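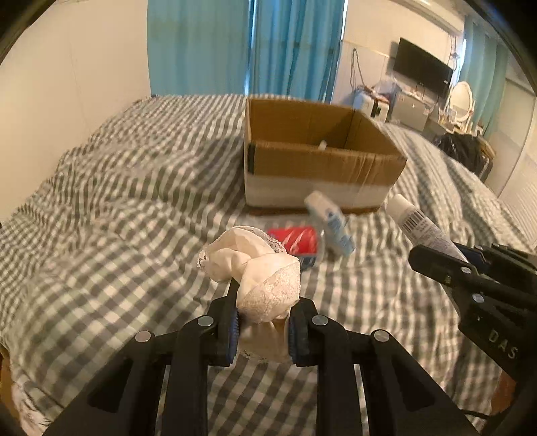
Issue 20

So the grippers are here, and I have spent far too many evenings pinching things with them! Lace has become my favorite. It bunches up between the blue pads and the rest just droops, and getting it over to a cardboard box in one go is harder than any of the bottles and packets I've tried.

A few of you asked what the whole Girimdale setup is costing, so let me get the numbers down while I still remember them. The total came to 2635, shipping included. I'd set aside less than that back in August, and the gap is nearly all cables, spare pads and a second charger I didn't plan for (Renzo Guerra told me to plan for it, twice).

I bought 2 of the hand-held grippers and I would do it again. One hand is fine for packing, but the minute you get to cloth you want the other one to hold things flat. Graziella Fontana started with a single one from Caruso and ordered its partner before the month was out, paying shipping both times.

What I'd change is the order of things. I bought storage drives last and paid for it in lost afternoons, deleting old recordings to make room for new ones. If you have 200 left over at the end, put it there. Then pads. The blue ribbed ones have a lovely grip on fabric and I want a full drawer of them.

The arm itself is still on the wish list – Hauke Fuchs is sending me his Drarkumico quote next week, and I'll put it up next to the Fumilus one so we can argue over the service plans in the comments.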